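Wanted: beginners (and rusty ex-beginners) for a brush calligraphy group

Come and write with us, October start, upstairs at Cavgate

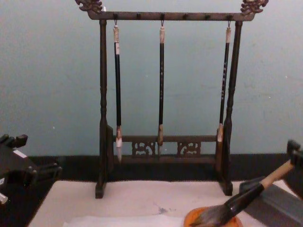

What we do

I'm Vesna Ristić and I run a small evening group for people who want to learn brush writing from the very first stroke. We grind ink, we practice one stroke until our elbows complain, and then somebody makes tea. I have room for 20 people this time and I'd love to fill every seat!

You don't need to own anything. A few brushes hang on the rack by the sink and there are more in the drawer – big ones, skinny ones, a couple that have seen better days but are lovely for loose, scratchy lines. Dragon-like carvings on the ends of the rack, in case you're wondering which one is ours. Brushes go back on their pegs with the tips down, please, and rinsed until the water runs clear. I will nag you about this.

Who I'm looking for

Adults, any age, left-handers very welcome (Shanthi Begum is one and she'll sit next to you if you like). No drawing skills needed and you don't have to read Chinese or Japanese. You do need to be able to come to most of the sessions, as we build on the week before and it's hard to catch up on your own.

When and how much

We start at 6:30 in the evening and wrap up by 8:30, for eight weeks. It's free. I ask everyone to bring their own practice paper, and you'll go through a lot of it, around 200 sheets by the end. The cheap kind is fine. Wear something dark or something old.

At the end

We hang a piece from each person in the hallway for a month. If you'd hate that, tell me and we'll skip yours.

How to join

Leave your name and a phone number with Borislav Softić at the Cavgate front desk, or drop a note in the box outside room 101. Tell me if you've held a brush before, and if stairs are a problem – I can set up a table on the ground floor. I'll call everybody back before we start.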